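Re: [allotments] Water butts, the new meter and what we should charge

On 21 June 2026 the plot 9 tenant wrote:
> I have read the notice twice and still don't follow it. Are we paying
> for water by the plot or by the size of the plot? The half plots on the
> Geddes Lane side use hardly any, and most of us there have our own
> butts. Also, is the tap by the bottom gate going to be mended or not? It
> has been dripping since March and the path is a bog.

I'll take these in order.

The charge is by size. A full plot pays the full share and a half plot pays half. The notice said "per tenancy" in the second paragraph, which was left over from last year's wording and should have been taken out. Please ignore that line. If you have already paid the full amount for a half plot, the difference will come off your rent in the autumn, or you can ask for it back now.

The meter reading was 3860 when the new meter went in. I've written it inside the lid of the meter box with a paint pen so anyone can check it against the next bill. The old meter was reading almost double what it should have done for two winters, and the water company has accepted this. The refund is a separate matter and I would sooner not spend it before it arrives.

On the tap, yes. The washer has been changed once already and it made no difference, so the whole tap needs replacing. I have a Vamard one in the shed, the brass sort with the lever. It needs the supply turned off at the road for an hour or so. I'll put a note on the gate the evening before. Fill your cans first.

As for butts, I don't think we should knock anything off for people who have them. It would mean somebody going round deciding what counts as a butt. What we can do is get them cheaper. Oketti will do the 100 litre ones at 15 pounds each if we order together, stand not included. Reply off list if you want one and say whether you need the downpipe kit. They only fit square gutters, so measure your shed before asking.

Two other things from the last round of messages. Hoses are still not to be left running unattended, and that includes seep hoses. And the standpipe key is missing from its hook again. It has a bit of blue rope on it.

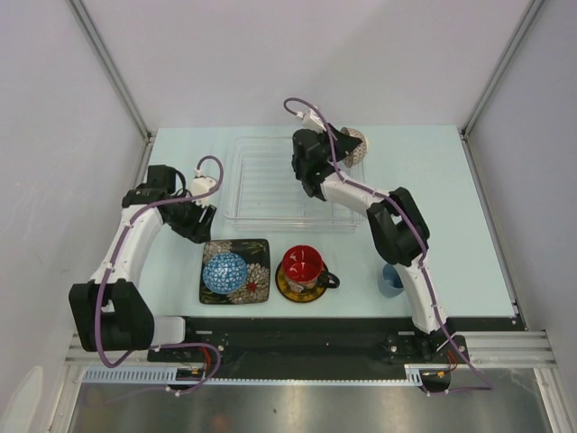
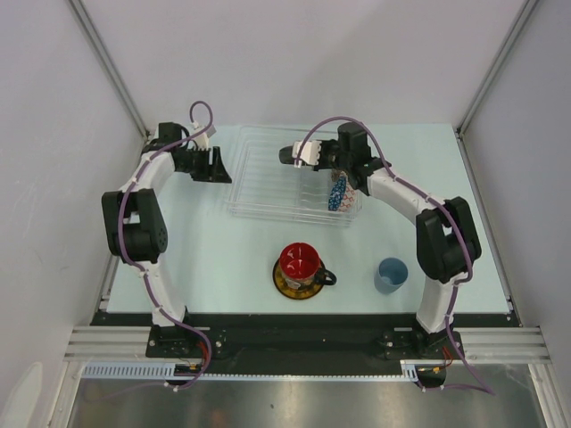
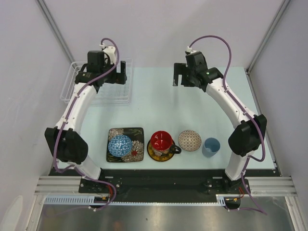

I also had a question about using washing-up water on the beds. It's fine on flowers and fruit bushes if it's cool and not full of grease. I wouldn't put it on salad or anything you eat raw, and don't store it in a butt, as it goes foul in a day or two. Bath water is the same. Nothing with bleach in it, and nothing out of a dishwasher.

If you want the order to include you, I need to know before I ring them, so sooner is better. The Grevimura leaflet on drip lines is in the shed on the left as you go in. Please put it back after, we only have the one copy.

Plot 22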